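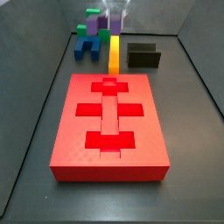

Choosing the next block before choosing the motion

In November I promised to write more about the insertion work, and then I did not. This is the first part. The second will be about the training code, if I find the patience to clean it.

Our task at the Seidel lab is easy to explain to my family, which I like. There are colored blocks and there is a red tray with a recess cut in the top, and the blocks should end up in the recess. A policy has to look at the workspace, decide what to move, and move it. We give it the camera picture and the joint positions, nothing else. Between trials we change the starting arrangement, so sometimes the blocks are spread out and sometimes they stand together in a group, with one hiding a part of another.

For a long time I worked only on the motion. When a trial failed I assumed the grasp was bad or the last centimeter was bad, and I collected more demonstrations of grasps and last centimeters. The success rate went up a little and then it stayed where it was. I was quite stubborn about this and lost the whole autumn to it.

What changed my mind was watching the failures in full, from the beginning, at normal speed. I had 259 recorded failures from the old policy. I watched them over several evenings with a notebook and wrote one line for each. Many had a perfectly good grasp. The trouble started before it: the policy went to a block which was standing behind another one, pushed the front one away, and then had a situation it had never seen in training. In other trials it began to move to one block, changed its mind in the middle, and went to a second one. You could see the arm hesitate between two colors. I called these "two minds" failures in my notebook and the name stayed.

The reason is not mysterious. Our demonstrations came from several operators, and each operator has a favorite order. I start with the long pieces. Another person starts with whatever is closest to the hand. If you train one network on all of this without telling it which block is meant, it learns a mixture, and a mixture of two reaches can be a reach into the empty space between them.

So we split the problem. A small network, which we call Reto, looks at the picture and gives a score to every block that can be seen. The block with the best score becomes the target, and the motion policy receives a mask of this block together with the picture. The target is locked until the gripper opens again. The lock is one line of code, and I believe it does half of the work.

To train Reto we did not need new demonstrations. We took the old ones, looked at which block was grasped first, and used this as a label. Labeling was done by a script in Hekix with some corrections by hand — mostly for purple and dark blue, which the script confused in poor light. The script was also weak with black pieces against the gray walls and floor, because it looked mainly at the color. I fixed those by hand too, and it was boring.

Now the result. We ran 200 trials with the old policy and 200 with the new one, using the same list of starting arrangements. "Two minds" failures went from 30 to 13. I expected zero because of the lock, so I checked the 13 one by one. In most of them the gripper had closed on nothing and opened again, the lock was released, and Reto picked a different block although the first one was still the right choice. The lock should depend on whether something was really held. I have a version of this now, but I have not tested it enough to write numbers.

There are things that did not improve. When a block is a little rotated over its slot, the policy still presses down and waits, as if the tray would change its opinion. The clear cylinder is also difficult. Our depth camera sees it badly, and Reto gives strange scores to whatever is behind it. I tried to train with more pictures of it and the effect was too small to be sure of.

Someone from Emidance asked me by email if the same split would help with picking from bins. I don't know. In a bin the order matters less for the final result, but the hesitation between two objects should be the same problem. I would try the lock first, before training anything, and look at the recordings again after that.

The labeling script needs one more fix for the black pieces, then I will put it on the downloads page.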